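Home & Table > Features > Small Spaces

The Soda Shelf Theory of a Happy Kitchen

Last updated: Sun 10 May

I have a thing about soda cans. I don't even drink that many of them, but I buy for the people who come over, and my people are thirsty, and for years the cans lived wherever there was a gap. Behind the mustard. On top of the microwave. Two in the vegetable drawer under a cabbage, where they stayed from February until I moved the cabbage.

So when my editor asked who wanted to write something about drinks storage for small kitchens, I had my hand up before she finished. (She sounded surprised. I don't think it's a hotly fought-over beat.) I cleared my schedule, went shopping, and talked the ear off anybody who would stand still long enough to discuss shelf depth with me.

My first stop was Urkside, the housewares store out past the old bus depot, which has a whole aisle of racks, risers, bins and spinning things. I counted 126 products with the word "organizer" on the tag and I bought far too many of them. The gravity-feed rack was the one I was most excited about! You load cans in the top, they roll down, you take one from the bottom. It works beautifully if every can is the same size and you never want to know which flavor is coming next. My nephew wanted orange and got cola three times running, and he has not let it go.

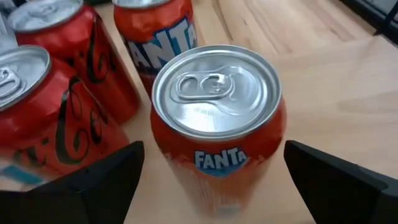

Mixed flavors are the real test of any system, and they're what most of us have. If you only ever bought one kind you could stack them in a closet and forget the whole business. But put Fanta and Coca-Cola together on the table and look down at them from above, the way you would with a low drawer or a deep bin, and a lot of what you get is silver lid. Sure, the Coke is a deeper red and the Fanta leans toward orange, but in a dim cupboard at the end of the day I wouldn't bet on myself. You want to see the sides of your cans. I now say this to guests, who nod politely.

That ruled out my deep bins, and it more or less ruled out the bottom drawer too, which had been my backup plan. It's full of lids for containers I no longer own, but that's another feature.

Senyo Mensah fits out tiny kitchens for a living, mostly in the apartment blocks over in Vesham, and he let me tag along on a job one morning. His approach is almost boringly simple. He likes open shelves, he likes them shallow, and he likes them raised a little so there's room underneath for something flat. "People buy a shelf for what they wish they had," he told me, holding a tape measure in his teeth for part of it, so I may have a word wrong. "Put your six most ordinary things on the table first. Then buy the shelf." He makes clients do this on the spot, and I watched a grown man bring out a waffle iron and then quietly put it back.

I went home and did exactly that with my own kitchen. Out came the cans, the coffee, the good salt, the bad salt, the honey and a jar of something pickled. Once they were all standing in daylight it was obvious that the cans didn't need a rack, or a dispenser, or a spinning anything. They needed one small open shelf and a limit. 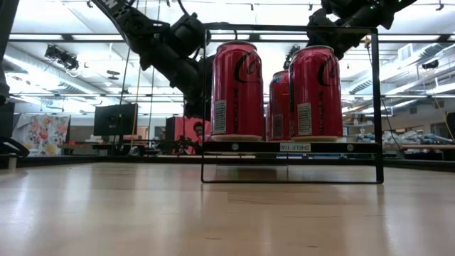 The limit is the hard part. I've settled on a short row out where I can reach it, and everything else stays in its box in the hall closet until the row gets low. Refilling takes me no time at all, and I've started doing it while the kettle boils – which has turned into a rather nice little ritual. Labels face forward. Oldest to the front. My mother ran her pantry this way for decades and I rolled my eyes at her the whole time, so she's enjoyed this article more than anyone.

A few practical notes if you're about to try it. Measure a can with your hand around it, because you need space for your fingers as well as the drink. Check how the shelf sits before you load it, and give it a gentle push at one end. Metal is easier to wipe than wood if something leaks, though a tray underneath solves that too. And keep it away from the stove!

The gravity rack went to my sister, who buys only ginger ale and loves it.

Contact the features desk | Copyright Home & Table | Back to top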